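Can a machine make a bed yet, or strip one at least?

Motden Community Help > Home and Garden > Appliances and Gadgets

Sulastri Menon
Asked April 15, 2025

I look after my mother's house as well as my own and the job I like least in both of them is the beds. My mother is small and has a bad shoulder, so she can't lift a mattress corner to get a fitted sheet over it. I go round and do it for her, but I'd like her to have something in place for when I can't.

We already have a robot vacuum (a Clalloneo, bought in September) and it has been fine apart from the tassels on the hall rug. That made me wonder how far off the rest of it is. I keep seeing clips of machines with two arms folding towels. My brother-in-law works in a packing plant and says they have had arms there for years, lifting boxes on to pallets all day, so he can't see why one couldn't do a sheet.

Is there anything on sale now that will change a bed in an ordinary small bedroom? If not, is it worth waiting a year or two, or should I just sort out something simpler? I'm not bothered about how it looks. I would pay a fair amount if it did the job.

3 replies

Valdis Lukoševičius

No. Save your money.

I fit kitchens and I've been promised a robot that will do my job since I was an apprentice. The vacuum works because a floor is flat. Get her a lighter duvet.

Juwita Govindasamy

I'd say no for now too, but there is a bit more to it than that.

I run the linen side of a small laundry, Sidico, and we looked into this properly when we were short of staff. We have a machine that feeds and irons flat sheets and another that folds them. They are good at it. A sheet goes in at one end with two people holding the corners and comes out folded at the other. The part we still can't buy is the bit before that, where somebody takes a heap of tangled cotton out of a trolley and finds a corner.

Your brother-in-law's boxes are all the same size and they stay the shape they are. A sheet has no fixed shape. Each time you let go of it, it lands differently, and the machine has to work out afresh where the edge is and which layer it has hold of. Fitted sheets are worse again because of the elastic. You need to lift the mattress with one hand and pull with the other, and the pull has to be hard enough to get the corner over and gentle enough not to drag the opposite one off.

Then there is the room. Ours is a big open floor with good light. In a bedroom the bed is usually pushed against a wall or under a window, with curtains hanging down by it and a headboard in the way at one end. A person squeezes in sideways or kneels on the mattress. Two arms on a heavy base can't do that. 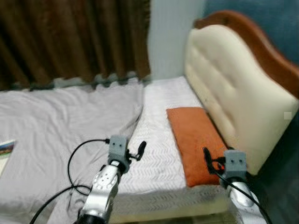
If you want to judge how any of these machines is getting on, split the job into pieces. Moving a pillow is the easy piece, as it's one lump and it doesn't matter much where you grip it. Pulling a flat sheet off is next, then laying one on and getting the wrinkles out. A fitted sheet on a deep mattress comes last, and a duvet cover after that. When you see a clip, look for whether it has been speeded up, and whether a person is working the arms from somewhere else. Plenty are done that way and they don't always say so on the page.

I would not plan your mother's house around one arriving in two years. It may do, but the price will be silly to start with.

What I would get is a flat sheet one size up, tucked in at the foot only. Or there are the zipped sheets, where the base stays on the mattress and the top panel comes off for washing. My aunt has one from Martens and it cost her 56 pounds. She changes it sitting down. There is also a plastic wedge you slide under the mattress corner so it holds itself up, and that is 5 pounds or so less than I pay for a takeaway.

Intan Sumampouw

Agree with Juwita about the zipped ones, we got one for my dad who is 66. Check the depth of the mattress before you order, we had to send the first one back. The zip gets stiff after a lot of washes, rub a candle along it.

Also ask the council if she can have an assessment for her shoulder. Mine took a while but they gave us a rail as well. Don't know about robots sorry.

Sulastri Menon

Thanks all. I've measured the mattress and I'm going to try the wedge first, then the zipped sheet if she doesn't get on with it. Juwita, does the top panel on your aunt's go in at 60 or only 40?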